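The Basket from Number 901

Ariel Macaraeg came to Ostcombe in June with one suitcase and the key of her aunt's apartment. The key did not fit. She stood in front of the door with the number 901 and tried it again, the other way up, and then she pressed the bell of the neighbor.

The neighbor was a tall man with flour on his sleeves. He looked at the key and then at her.

"You must pull the door to you," he said. "First pull, then turn. Your aunt did it with her foot."

She put her foot against the frame, pulled, and turned. The door opened and the smell of the apartment came out, soap and old newspapers, and something sweet which she could not name. She had not smelled it for eleven years and it made her hungry.

"I am Wogan," said the neighbor. "If you need boxes, I have boxes."

She thanked him and went in.

The building company had given her until the end of the month. There was a letter about it on the kitchen table, and another letter, the same one, under the magnet on the refrigerator. Her aunt had kept everything in pairs. There were two kettles, two radios, two calendars from the same bank, both open on March. Ariel moved one of the letters to the window and sat down in the chair that was left free.

Her mother had said on the telephone that it would be a day of work. "She had nothing," her mother said. "She was a woman alone with a sewing machine. You put it in bags and you come home."

But her aunt had not been so much alone. On the first afternoon the bell rang four times. First it was a girl with a school bag, who looked past Ariel into the hall and went away without saying what she wanted. Then there was a woman who returned a cake tin. Then the girl came again, this time with a smaller boy, and both of them looked into the hall. The fourth time it was only the boy.

"Is it the basket day?" he asked.

"What is the basket day?"

He thought about it. It seemed that he had never before met a person who did not know.

"It's when there is the basket," he said.

She told him to come back tomorrow, because she did not know what other thing to tell him. When he had gone down the stairs she looked for a basket. She found one for bread and one for clothespins, and in the bedroom a very large one of straw with winter blankets in it. None of them looked like a thing for which a child would climb four floors.

In the evening Wogan knocked with the boxes. They were from a bakery and each one had the word Neltano on the side, printed in brown. He carried them in under both arms and put them down in the hall, and then he stayed there with his hands empty.

"The basket is behind the sewing machine," he said. "The children asked me also."

It was indeed behind the sewing machine, pushed in against the wall, with a sheet on it. Ariel had taken it for a part of the machine. She lifted the sheet off. She had expected, without knowing that she expected it, something finer.

"It came from the bakery too," said Wogan. "We used it for rolls. Your aunt asked for it when we got the new ones. I told her it's wire, the children will scratch themselves, and she said, no, they will learn how to put in the hand."

He took one end and she took the other, and together they put it on the table.
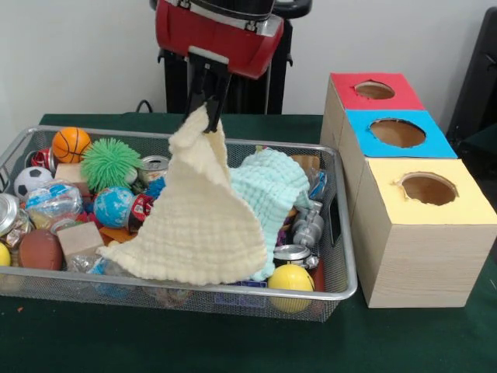

The basket on the table, with the soccer ball, the globe ball, the cans and the two towels.

Ariel did not understand it. There were things for playing, and there were things which her mother would have thrown away without turning her head. Soda cans, with the good toys. A crumpled plastic bag with small items in it. Wooden blocks, and not enough of them to build anything. And there were the towels, one cream and one a very pale blue with a little green in it, both of that soft waffle cloth that her aunt had always liked.

"What did they do with it?" she asked.

"They borrowed," said Wogan.

He explained it standing, as he seemed to do everything. In this building there were many children and few toys, and in the winter the yard was closed. So her aunt had made a rule. When a child had finished with a thing, it could go in the basket. When a child wanted a thing, it could come out. On basket day the door of 901 stood open from three to five o'clock, and the aunt sat at her machine and did not look.

"She did not look?"

"This was the important part. If she looks, then they are careful, and they take what is polite. She told me this. She said, I sew, and I hear only the wire."

Ariel put her finger on the raised rim. It was cold and quite smooth.

"And the cans?"

Wogan became a little embarrassed. "The cans were a shop. There was a game of a shop. I was often the customer, when I came home from the early shift. One had to pay with something, but I don't remember what was the money. It changed."

"And the towels?"

"I don't know about the towels," he said.

After he went home she did not pack. She made tea in the first kettle, and then, with a feeling that it was only fair, she boiled some water in the second one also. She sat down by the table with her cup and looked at the globe ball. It was for small children, blue and green, with the seas larger than they should be. She had owned one like it. She had lost it on a beach when she was six, and her aunt, who was visiting that summer, had walked along the water with her until it was dark. They did not find it. What Ariel remembered from that evening was mostly her aunt's shoes, which she carried in her hand the whole time, by the heels.

She did not take the ball out. It was not hers, and anyway she did not know the rules for grown people.

In the drawer of the sewing machine there was a notebook. It was a thin one, of the brand Sikico, with a soft cover, and the paper was yellow at the sides. Her aunt's writing leaned backward as if there was a wind in it. Most of the pages were for sewing: a hem for the woman on the third floor, a zipper, a coat to be made shorter. But from the back, with the notebook turned around, there was another list, and this one had no prices.

"Basketball, from the twins. They fought over it, so it lives here.

Green ball with the hairs. Came without a name. Everybody wants to hold it and then they say it is disgusting.

Soccer ball, small. M. says he is too old now. Keep it where he can see it, he will change his mind.

Towels. For hiding. A shy one does not want to be seen choosing. Put the cream one on top, then they can go in with the arm and nobody knows what they touch."

Ariel read this last part two times. Then she turned the pages forward to see if there was anything more about it, but the next thing was only a recipe for the sweet rice which, she now understood, was the smell of the apartment.

She slept in the blankets from the straw basket. In the morning she worked hard. She filled the Neltano boxes with plates and books and with the second one of each thing, and she carried them down to the street, thirty steps from the last landing to the door, until her arms were shaking. At noon the woman with the cake tin brought soup. She asked what would happen with the sewing machine, and Ariel said she could have it, and the woman sat down on a box and cried for a short while, and then she asked for a spoon, for she had forgotten to bring one.

At three o'clock Ariel opened the door of the apartment and put a chair against it so it would stay. She took care that the cream towel was on top. She did not know how to sew. She sat down at the machine, with her back to the table, and took a gray sock out of the mending, and she pushed a needle in and out of it.

For a long time there was nothing. Somebody on a lower floor was beating a carpet. She thought about the letter from the building company, and about her mother, who would call at six and ask how many bags.

Then there were feet on the stairs -- more than one pair of them, and some whispering, and a discussion about who must go first. They stopped at the door. She did not turn her head. It was much more difficult than she had thought, and she held the sock close to her face.

She heard the wire.

It was a small sound, a sort of ringing, and then a can rolled against something and was caught. A child laughed and another one said "shh". Somebody said it was disgusting, in a voice full of happiness. The feet went away down the stairs, very fast.

She was going to stand up when she noticed that one was left. This one was breathing through the mouth. It stood at the table, and it did not touch anything.

"You can sew louder," said the voice of the boy.

Ariel put her foot on the pedal. There was no thread in the machine and no cloth under the needle, but it ran, and it made a great noise, and she kept it running and looked at the wall.

When she took her foot away he had gone. She did not check what was missing. She put the sock back in the mending and went to knock at Wogan's door. He opened with his coat half on.

"How big is your hall?" she asked him.

He looked over his shoulder at it, as if somebody could have changed it since the morning.

"For the basket?" he said. "I would have to move the bicycle."

"Then I will help you with the bicycle," said Ariel.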